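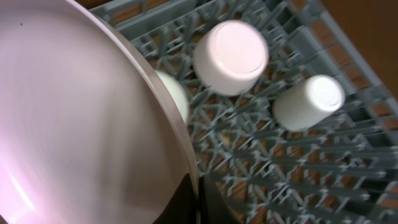
Stainless steel bowl, brushed finish.

CODTON, August 2018 - Brinkmann Film Archive has completed the restoration of The Lamplighter of Dundelov, a comedy drama long available only in a shortened television version. The restored film runs at its original length and will be offered to cinemas, film societies and festivals in the autumn. A home release on disc will follow.

The film follows a municipal lamp inspector who is told that his post will be abolished once the last gas lamp in the town of Dundelov has been replaced. He responds by hiding one lamp from the records and moving it each night. The story was shot in black and white on 35 mm film, mostly on location, with a small number of interiors built in a disused tram depot.

After a short cinema run the film was cut for television. The shortened version removed most of the subplot about the inspector's sister and her lodger, replaced the closing music and cropped the picture on all sides. The cut material was not kept with the television negative, and for many years it was assumed to have been destroyed.

The missing scenes were found in five cans stored under the working title of another production, Gruna. The cans had been listed as duplicate trims and had not been opened when the collection was last catalogued. Inspection in May confirmed that they held original camera negative for all the removed scenes but two. Those two scenes have been taken from a projection print, and a slight loss of sharpness can be seen where they begin and end.

"The negative was in better order than the paperwork," said Kai Tiedemann, head of restoration at Brinkmann Film Archive. "There was some shrinkage in the later reels and a good deal of old tape on the joins. Most of the time went on matching the recovered shots to the continuity sheets, as the slate numbers had been changed part of the way through the shoot."

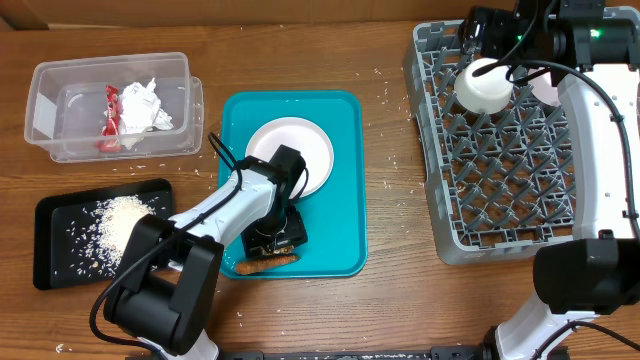 Technical notes

The surviving elements were cleaned by hand and repaired before scanning. Each reel was scanned at 4K resolution, and shrunken sections were scanned at reduced speed to keep the image steady. A total of 2,311 shots and part-shots were logged during the conform, including alternative takes that have not been used in the finished version.

Dust, dirt and short scratches were removed digitally. Longer vertical scratches were treated only where they crossed a face or made a caption hard to read. Grain has been left as scanned, apart from the two scenes taken from the print, where it was adjusted to sit more closely with the shots on either side. Marks that belong to the original photography, such as the flare in the depot scenes, have been kept.

Grading was carried out using a reference print from the first cinema run. The night scenes are darker than in the television version, which had been brightened for broadcast. Some detail that viewers may remember in the backgrounds is therefore less visible - this is consistent with the reference print and with the camera notes.

The sound was transferred from the magnetic master where it survived and from the optical track elsewhere. The original closing music has been put back. The mix remains mono. Hiss has been reduced slightly in the dialogue scenes, and the level of the optical sections has been raised to match the rest.

The picture is presented in its original ratio of 1.66:1. The opening titles come from the negative. One title card, missing from all known elements, has been rebuilt from a photograph of the screen and is noted as a reconstruction in the end credits.

Bookings and release

The restored version will be supplied to cinemas as a DCP, with English subtitles as an option. Two 35 mm prints have also been made. These can be booked only by venues with changeover projection, and the prints must not be joined on to a platter. Venues should allow a week on either side of a screening for transport and inspection. Bookings for either format should quote catalogue number 2763.

The disc edition will contain the restored film, the television version for comparison, and a selection of unused takes without sound. A booklet will include the continuity sheets for the recovered scenes and an essay on the Dundelov locations. The price and date of the disc edition will be announced separately. No streaming release is planned at present.

Poster artwork is available in two forms, the original cinema design and a new design based on it. Both may be used by venues for publicity. The television poster should not be used, as it carries the wrong running time and credits.

Stills, a trailer and a full list of credits can be requested from the press office. Preview links are protected by password and expire after a fixed period. Requests should give the name of the publication and the intended date of use.

About Brinkmann Film Archive

Brinkmann Film Archive is based in Codton and holds feature films, short subjects and related papers. It restores films from its own collection and carries out scanning and repair work for other collections. The reading room is open by appointment.

Press contact: Press Office, Brinkmann Film Archive, Codton
Booking enquiries: Distribution Desk, same address

ENDS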